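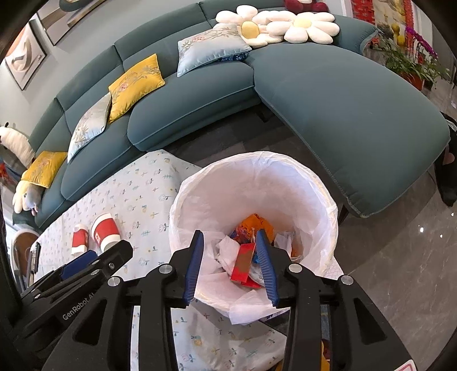

Attachment 1 – lounge bin with liner fitted, light load

Ticket 2219
Product: Grasteo round bin, open top, used with Szewczyk translucent white liners, roll of 100
Bought from: Mitier, Welden store
Category: Liners > Slipping / falling in
Priority: Low (customer has selected Urgent)
Opened: 17/05/2018
Customer: Stanisława Borkowska
Status: Closed

Customer, 8:52 am
Hello. I have one of your round bins in the lounge room and a roll of your liners, and the two of them do not get along. I fit the bag, I fold it over the rim, I go and make a cup of tea, and at some point in the next day or so one side of the bag lets go and slides down inside. It does this with hardly anything in it. We are talking about lolly wrappers and tissues. I could understand it giving up under a watermelon.

When the bag goes, whatever was on top ends up between the bag and the bin, where it stays until I turn the whole thing upside down over the laundry sink. Last week it was a teabag. I would like to know whether the bin is faulty or the bags are faulty. My husband has suggested a third possibility and he is now in charge of emptying it.

Support (Welden), 9:31 am
Good morning Stanisława, and thank you for the photo. No need to send the bin back just yet. A few questions so we can narrow it down:

What width is printed on the end of the roll? There should be a figure in millimetres.
Does it always let go on the same side?
Does the bag sit down on the floor of the bin, or does it hang a bit above it?
Has the bin ever been polished or sprayed with anything?

Customer, 9:58 am
Width says 600.

Same side, more or less, but the bin is round so I had to think about what that meant. It is the side where the loose bit hangs down.

As for the floor of the bin, I looked and I prodded. There is a cushion of air under there. I pushed it down and it came back up like bread dough.

Polished: I wipe the rim when I do the furniture. I suppose the furniture spray goes on it too. Nobody in this family has ever been told off for a shiny bin before.

Support, 10:26 am
Thanks, that helps a lot. You have given me three suspects and I suspect all of them.

1. The bag is one size up from what the bin wants. For your model we list the 500 liner. The 600 will go on, and it looks fine when it's fresh, but there's more plastic going around than there is rim to go around. The extra has to end up somewhere. In your photo the fold-over has gone on in wrinkles the whole way, and there's a loose flap at the near side. That flap isn't gripping anything. If that is also the side that lets go, I'd call it our main suspect.

2. Trapped air. If the bag is sitting on a cushion, every wrapper you drop in pushes down on the cushion and the cushion pushes the bag about. It also means the fold is holding up the contents, when the floor of the bin should be doing it.

3. Furniture spray. It does a lovely job of making things slide.

Could you please try the following, in this order, and leave it overnight between steps so we know which one did the work?

Step A. Take the bag off. Wash the rim, inside and out, with warm water and dish soap. Rinse, dry with a clean tea towel. Keep the spray away from it from now on.

Step B. Refit the same size of bag. Before you fold it over, put your arm down inside and press the bottom of the bag flat into the corners, then smooth upward with the palm of your hand so the air comes out over the top. Then fold.

Step C. Gather all the slack at one spot on the outside, twist it twice and tuck the twist up under the fold. Or tie it in a small knot if you don't mind undoing it on bin day.

Customer, 10:40 am
A round bin does not have corners.

Support, 10:44 am
Fair point. Where the wall meets the floor.

Customer, next day, 7:15 am
Step A done last night. Rim is clean enough to eat off, which I mention only as a measurement. Fitted a bag in my ordinary way and put back the same contents, so as to be scientific about it.

This morning it was still up. I was about to write and congratulate you when my grandson dropped an apple core in from standing height and the whole near side went. So clean rim: better, but no match for an apple.

Support, 9:05 am
Noted, and thank you for the field testing. Please go ahead to Step B. Could you also tell me where the bin stands? If it's getting bumped or is used from across the room, that changes things a bit.

Customer, 9:20 am
It is in the middle of the lounge room at the moment, by the table with the flowered cloth. It is used from across the room constantly. Everyone in this house believes they can throw. I have asked them to walk over and they look at me as if I'd asked them to post it.

It did live beside the armchair, but then the person in the armchair was the only one who used it, and everyone else used the table.

Support, 9:33 am
Understood. We don't have a setting for that, but a bin that gets things thrown at it does need a firmer fold than one that gets things placed in it. A thrown apple core hits the wall of the bag first and drags it inward. Keep the location as is, we may as well fix it for the conditions it's working in.

Customer, two days later, 6:48 pm
Step B. I put my arm in, I pressed, I smoothed. There was a long rude noise and the bag went down flat. I had no idea how much air was in there. It holds a good deal more rubbish now, too, so thank you for that.

Result: stayed up a day and a half, including two tissues, a muesli bar wrapper and one more apple core, placed, by me. Then it slipped about a hand's width at the flap. It did not fall all the way in. I have marked it down as a draw.

Support, next morning, 8:50 am
That's a good result for a bag in the wrong size. Step C now, please. I'd put money on the knot.

Customer, four days later, 5:30 pm
I did the twist first, as you said twist first. The twist came undone within the hour, very slowly, and I'm sorry to say I sat and watched it.

Then I did the knot. I pulled all the spare plastic to one side, made a little topknot of it, and tucked it under. The band round the rim went tight. It has been four days. It has survived a visit from both grandchildren and a mandarin. It has not moved.

So that is your answer, and it is a knot. I have one complaint left. The knot is ugly. It looks like an ear. I have turned the bin so the ear faces the wall, and somebody keeps turning it back.

Support, next morning, 9:12 am
Very glad to hear it. For the ear, the proper fix is the 500 liner, which shouldn't leave enough slack to tie. I've put a sample sleeve in the post to you so you can check before buying a whole roll. Fit it the same way: clean rim, air out, then fold. It'll feel snug going over. Ease it on a bit at a time, working around, and it should hold by itself.

The rest of your 600s needn't be wasted. They'll do the kitchen bin if it's one of the taller ones.

Customer, following week, 11:03 am
Sleeve arrived. The first one I put my thumb through. The second went on perfectly, no flap, no ear. I flicked the rim and it made a sound like a drum. Several things have now been thrown into it and they have all stayed inside the bag, apart from the ones that missed, and I understand those are not covered.

The 600s do not fit the kitchen bin, by the way. They are too small for it. I have just under a full roll of bags that suit nothing I own. I am using one to keep the other sleeve bags in.

You can close this.

Support, 11:20 am
Closing with thanks. If you take the opened roll back to the Mitier counter at Welden and give them the ticket number, they'll swap it for the 500s. I've left a note on the account.

Internal notes (not sent to customer)
Cause: oversize liner on round bin, made worse by trapped air and furniture spray on rim.
Fix: 500 liner. Workaround: degrease rim, expel air, knot the slack and tuck it under the fold.
The twist doesn't hold. Please take it out of the standard reply, it's been in there for years and I don't think any of us had tried it.
Change "corners" in the fitting instructions for all round models.
Shelf label at Welden had the 600s sitting directly under this bin. Store has been asked to move them. Follow up in August if they haven't.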